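The Basket Job
Teaching a pair of robot arms to handle shopping, one try at a time
2026-03-27

I had been at Girkatance for less than an hour when someone handed me the controls and told me to go pick something out of a basket. I do this at the grocery store all the time, usually while looking at my phone, so I was feeling pretty good about my chances. Reader, I was terrible at it. I came in too steep and shoved the thing I wanted into the corner, then spent what felt like a whole season trying to work it back out. The person at the next station was very kind about this. She said my first try would be kept, too, just filed in a different folder.

Girkatance is a small outfit on the second floor above a print shop, and what it makes is examples. A customer who wants a robot to learn a job needs to show it that job done by a person, over and over, with the cameras running and every movement of the arms written down alongside. The customer for the basket job is Dostudano, which wants arms that can load and unload household shopping without crushing it. The collection itself has a name, Grareo, and I never did find out what it stands for. I asked at lunch and got three different answers.

One example is called an episode. It starts with the arms parked, it ends with the arms parked, and in between the operator gets up to 60 seconds to do whatever the instruction card says. Move the tape. Take out the bags. Put the container back. Then someone shuffles the items, and off you go again. A good operator will do this for a couple of hours before the concentration starts to leak, and you can hear it leak, because the room gets chattier.

What surprised me most was how many cameras are involved, and how little some of them see. The one over the bench looks onto a spot where a thick gray lattice sits in front of the thing you care about, and you get a clear plastic container in slices. You can make out the big black katakana on its label, upside down, and a bit of printed vegetable. I assumed this was a mistake. I was told, very calmly, that it was Tuesday-level normal, which I think was a joke about how ordinary it is.

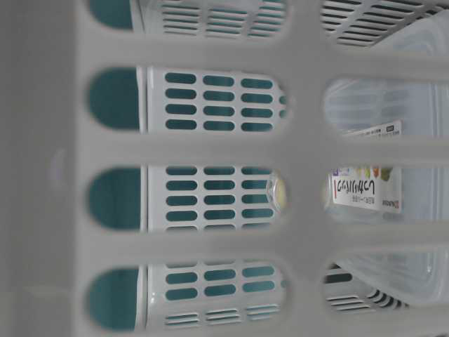

Why keep a view where the object is half hidden?

A robot working in somebody's kitchen will have its view blocked a lot of the time, and a system that has only ever learned from clean views tends to fall apart when that happens. The blocked view is stored together with the others from the same moment, so the system can learn how a partial glimpse lines up with a better one.

The wrist cameras are where the fun is. They ride along with the gripper, so you are always looking down between two black fingers at whatever you're about to grab, and it feels a little like being a crab. When I finally settled down (coffee helped) I started to enjoy it. I'd line up on a pack of plastic bags lying on the floor of the white basket – the label says 3L, with a cheery red exclamation mark after the brand – and I'd think, okay, you're mine.

A flat, slippery pack is a mean thing to ask for, by the way. Squeeze it from above and it slides. Go for the edge and you need to be lower than feels safe. The operators each have their own way in, and the folks who run the project like it that way. If everybody picked up the bags with the same little swoop, the system would learn the swoop and be lost the first time the bags landed differently.

Then there's the other arm. With two grippers working over one basket, each camera keeps catching the neighbor in passing, and in one of the views I saved, the second gripper is a blur above the far wall with something round and pale yellow between its fingers. I couldn't tell you what it is. A small fruit, maybe, or a bun. Blurry views like that stay in, and so does all the clutter in the background.
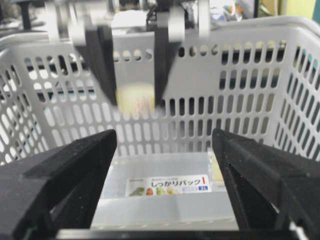

What counts as a good try

Back to my folder of shame. Every episode gets watched by a reviewer, who marks it good, usable or failed. I sat in on this part and found it weirdly gripping (sorry). A failed try is kept if it failed in an interesting way, like a drop followed by a decent recovery. It's tossed if the operator was fumbling with no plan at all, and I would like it on record that only 4 of mine were tossed.

By the end of the day I had recorded 28 episodes, of which 2 were marked good. The regulars do far better, of course, and they do it with a kind of laziness I came to admire. They don't correct much. They pause before closing the fingers, let everything settle, and then close once. The reviewer told me pauses are worth having as long as they come before a decision, and that beginners pause in all the wrong places, usually in midair while they try to remember which hand is which.

The instruction cards are written by a different team, on software called Kamel, and there is a running argument over how fussy the wording should be. "Pick up the tape" sounds fine until there are two rolls of it in the basket. My favorite view from the visit shows the trouble nicely: one clear roll is held upright between the fingers, with red-and-white printing along its top rim, and a second roll sits inside the plastic container right behind it. Which one did the card mean? The operator knew. The system only has the words and the views to go on, so the card got rewritten to say the roll outside the container, and the older episodes had to be relabeled by hand. 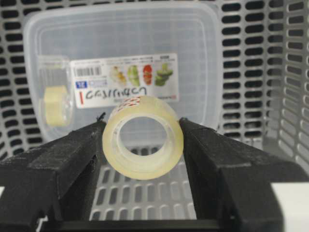 Going home with crab hands

I asked whether any of this could be done faster, and the answer was a sort of shrug. You can make the arms quicker and the software smoother, and they've done some of both. You can't do much about the part where a person has to look at a basket and make up their mind. For now the work goes at the speed of somebody unpacking groceries with enormous care.

On the way home I stopped at the store for milk and a roll of tape, which I'd been meaning to buy for weeks. I lined up over it, paused, and closed my fingers once. The guy behind me in the aisle waited very politely until I was done.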